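# Staluddale Shared Vehicle and Key Access Project

**Progress report to the Skerkeck Fund, second reporting period**

## 1. Key storage

The grant agreement calls for a single, visible point at which vehicle keys are collected and returned. During this period the wall location was agreed with the site manager, and a panel with a row of four hooks was put into use. Keys had previously been kept in a desk drawer at reception, which was locked outside office hours and could not serve drivers on early routes.

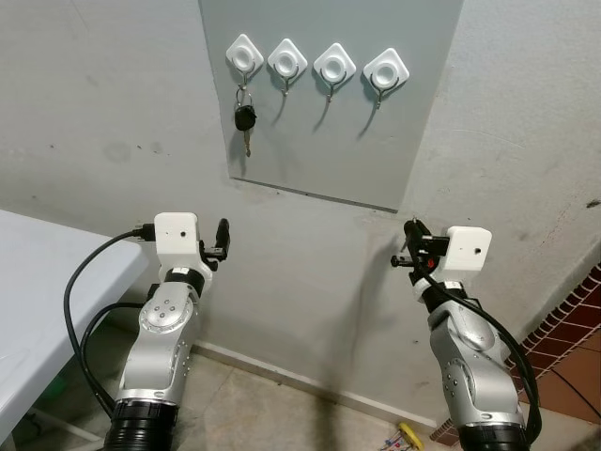

**Rosaire Bergeron**
Project Coordinator, Staluddale Community Transport

The hooks have white, diamond-shaped adhesive bases and are evenly spaced, leaving room to lift a key without disturbing the one beside it. Adhesive fixing was chosen so that the layout can be changed without drilling. The cost was met from the small equipment line, and no transfer between budget lines was needed.

Each key is to be returned to its assigned hook at the end of a trip. Drivers are asked not to leave keys in vehicles or carry them home between shifts. The written procedure has been issued to all 21 registered drivers and is included in the induction folder.

## 2. Use of the service

The project recorded 233 vehicle bookings in the period. Most were for medical appointments and grocery trips, with demand highest in April. Bookings continue to be taken by telephone and entered in the Greltetti scheduling system by office staff.

Two bookings were delayed when a key could not be found at the start of a shift. Both took place before the panel came into use. In each case the key was with the previous driver, and the passenger was informed by telephone. 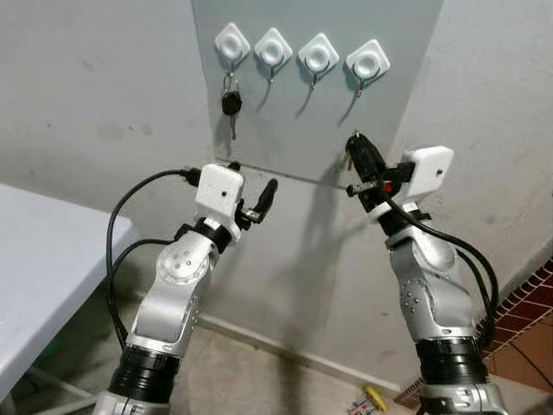
The return procedure was amended following the second of these delays. The driver now signs the log when the key is hung up, and the duty officer checks the hooks against the log at 6 p.m. Any key not accounted for is followed up the same evening.

## 3. Expenditure

Spending to the end of the period stands at $2,958, within the approved amount. The main items were printing, driver induction sessions and the annual fee for the scheduling system. Receipts are held at the Staluddale office and are available on request.

## 4. Matters outstanding

- Labels for the individual hooks have not been ordered. Wording is awaiting approval from the site manager.
- The spare keys remain with the Ghiță garage, which services the vehicles. A written agreement covering their storage is in draft.
- One induction session was postponed and will be held early in the next period.

The coordinator requests the Fund's consent to carry the unspent portion of the printing budget into the next period, to cover the labels and a revised driver handbook.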